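4.2 Hems, folds and the state of the basket

We come now to the part of the study that gave us the most pleasure, and which our readers may find the most familiar from their own homes. Having set out in the previous section how often the households in Flusov and Stananon did their washing, we turn to what happened between the line and the drawer. It is a stretch of housework that tends to get a single sentence in the older literature (the clothes are "put away"), and yet it was the part our participants most wanted to talk about, often well past the time we had set aside for the interview.

Of the 168 households that returned a laundry diary, 90 told us that they folded at least part of each load on the same day it came in. The rest let it sit, in a basket, on a spare bed or over the back of a chair, and drew from the pile as needed. We had expected the second group to be a little sheepish about it. A few were, but most had quite a settled view of the matter, and one father of four in Stananon explained that a shirt which is going to be worn on the morrow has no business in a drawer at all. Same-day folding was more common in the smaller flats in Flusov, where the pile had nowhere to go, and we return to the question of floor space in Section 5.

The diaries contained 538 separate remarks about individual garments, and these were coded by the second author, Sandrine Rey, using the scheme given in the appendix. A remark was counted once for each garment it named, so that a grumble about "the green cardigan and those awful socks" went down as two. Knitwear drew more remarks than any other class of clothing. Towels and bed linen, which take up so much of the weight of a load, drew very few, and we suspect that people simply have less to say about a rectangle.

What interested us in the knitwear remarks was how often they turned on the hem. Participants who had never been taught to fold, and who said so cheerfully, still described finding the hem first and working from there. The word "edge" was used for much the same thing, as were "bottom", "band" and, in one Flusov household, "the tail". A hem has some firmness to it – it is doubled over and stitched, and the fingers can find it without much help from the eyes – whereas the body of a knitted top slides about and offers very little to hold. Several people told us they could sort a whole basket while watching the television, and when we asked them to slow down and show us how, it was usually the hem their hands went looking for.

Figure 3 shows the kind of edge they had in mind. The two rows of stitching are sewn in thread close to the colour of the cloth, and they stay easy to follow even where the fabric has crumpled and the corner has dropped into a fold. Compare the long, soft folds higher up, which could belong to almost any part of a garment.

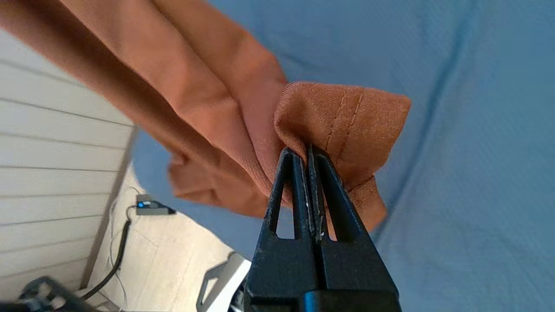 Figure 3. Double-stitched hem on a rust-orange knit garment, held at the edge, with the remaining fabric in loose folds.

The care label was the other landmark that came up, though far less often than we had supposed when we drew up the interview guide. People used it to tell front from back, or to find the left side seam, and hardly anyone mentioned reading it. Elis Jenkins, who carried out the home visits in Stananon, noted that labels had been snipped out of a good many children's tops because they scratched, and that the parents in those homes had taken to looking at the neckline instead. We did not ask about this in Flusov and regret it now.

A word should be said about the folding boards. Each household was lent a Kombo board for the second half of the diary period, and was free to use it or to leave it leaning against the wall. Those who took to it were very fond of it, and two asked whether they might keep it. Others found that it made them fuss over things they would otherwise have rolled up and forgotten. The boards made no difference that we could see to how long a load stayed in the basket, and diary entries up to 03/01/2018, when the last of them was collected, show the same habits on either side of the change.

We had also hoped to say something about the Tistex storage boxes, but too few of the participants filled in that page of the diary. The entries we do have are mostly about the lids. We have left them out of the counts above, and they are taken up with the drawers and wardrobes in Section 4.3.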